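## 4. Preparing the Demonstration Cell for Visitors 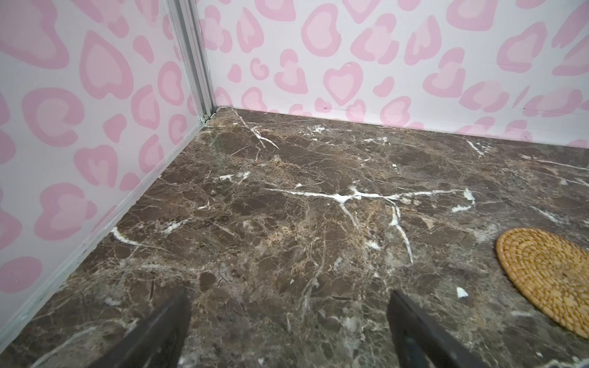
*Fig. 4-1. Wrist camera view of the cell corner, gripper open, mat at lower right.*

This section covers setup of the Vosar arm and the tabletop cell for open days and scheduled visits. It assumes that the arm has been installed and calibrated as described in Section 3. For classroom use without a visitor line, go to Section 6.

The standard demonstration is the mat pick. The arm moves above the cell floor, closes on an object placed on the round woven mat, lifts it, and sets it back down. Visitors follow the wrist camera feed on the hall monitor.

### 4.1 Before the doors open

1. Clear the visitor side of the table. Bags, cups, and badges must stay outside the marked line.
2. Check that the corner strip is upright and seated between the two wall panels. A small dark gap at its foot, as in Fig. 4-1, is within tolerance.
3. Wipe the cell floor with a dry cloth. Do not use spray cleaner.
4. Place the mat flat on the floor, clear of both walls.
5. Switch on the controller and wait for the steady green lamp.
6. Open the Flemovar console and load the profile `visit_2`.
7. Home the arm. Keep hands out of the cell until the console reports READY.

> **Note:** The brown marble floor has a polished surface and shows glare under ceiling lights. If the hazy patches spread over the mat in the camera view, lower the hall lights before changing the exposure setting.

### 4.2 Checking the wrist camera view

1. In the console, select **View > Wrist**.
2. Press **Corner Pose**. The arm moves to the stored viewing position and opens the gripper.
3. Compare the live view with Fig. 4-1. Confirm the following:
 - Both gripper fingers enter from the bottom, with the floor visible between them.
 - The metal corner strip is visible where the walls meet.
 - Part of the mat is visible to the right of the right finger.
4. If the mat is missing from the view, move it by hand toward the right finger and repeat step 2. Press **Hold** before reaching in.
5. If the corner strip is missing, the pose has been overwritten. Restore it from **Poses > Factory** and repeat the check.

The printed wall panels carry a pink leopard-style pattern with heart-shaped spots. The pattern is not used for positioning. Panels may be replaced with another print, but the match score must be cleared afterward under **View > Reset Reference**.

The white veins in the floor are fixed and make convenient landmarks when talking a visitor through the feed. Do not use them to measure distance.

### 4.3 Running the demonstration

1. Place the test object at the center of the mat.
2. Ask visitors to stand behind the line. Maximum group size is 25, with no more than 4 persons at the front rail.
3. Set speed to **Visit**. Higher speeds are locked in this profile.
4. Press **Start**. The arm performs 2 pick cycles and returns to Corner Pose.
5. Confirm that the gripper is empty before loading the next object.

**CAUTION:** Do not let visitors hand objects directly to the gripper. The fingers close without warning when a cycle is active.

**CAUTION:** The Hold button pauses motion but does not remove power. Use the red stop switch if a hand or sleeve enters the cell.

### 4.4 Staffing

Two operators are required. One stays at the console with a hand near the stop switch. The other speaks to the group and loads the objects. Operators must not trade places during a cycle.

For the March open day at the Ammont hall, console operation is assigned to Seung-woo Jang and the visitor side to Sang-wook Yeo. Changes go through the Joo service desk.

### 4.5 Between groups

1. Press **Hold**, then check the mat for frayed stitches along the outer ring.
2. Return the mat to its position and repeat 4.2, steps 2 and 3.
3. Clear the cycle counter.

If the arm stops with code E-17, the gripper has closed on an object outside the allowed width. Remove the object with the power off and home the arm again. For other codes, see Section 9.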